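Home | Projects | Papers | Members | Contact
Print this page | E-mail this page

4. Simulation of the door task

4.1 Setup

The Nirnevstead workshop is shared by 26 members, and bench time for the arm is limited to the evening hours. Trials on the physical cabinet were therefore preceded by trials in simulation. The simulated model was prepared by Eskil Backlund from measurements taken at the bench in April. It consists of a cabinet with a panelled wooden door, a two-finger gripper and a plain background. Colour and grain were applied to the door so that its edges could be told apart from the pale surfaces beside it.

The gripper follows the Tivetti design described in Section 3. Its fingers are modelled as rigid bars with bevelled faces, and the rubber pads fitted to the workshop version were left out.

4.2 Procedure

Each trial began with the gripper open. The controller, Puvura, was given the position of the upper corner of the door and was required to bring one finger to either side of the upright edge before closing. A trial was stopped after 20 seconds if no contact had been recorded. In total, 100 trials were run, and the starting position of the arm was changed after every 5.

The viewpoint was placed just above and behind the fingers, to match the bracket on which the workshop camera is mounted. From this position the upright edge of the door can be judged against both fingertips, although the right finger hides part of the panel moulding. Figure 4 shows the open gripper at the corner of the door, with the left finger against the pale surface and the right finger in front of the panel.

Figure 4. View from behind the gripper in the simulated door task.

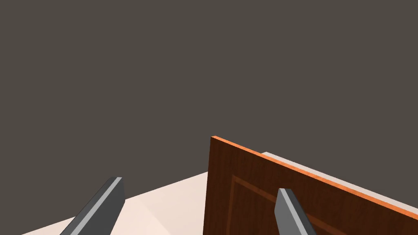
4.3 Transfer to the workshop arm

The controller settings were copied to the workshop arm without change, apart from a lower closing speed. The Boström hinges on the physical door were stiffer than those in the model, and the pulling force was raised accordingly before the first bench trial.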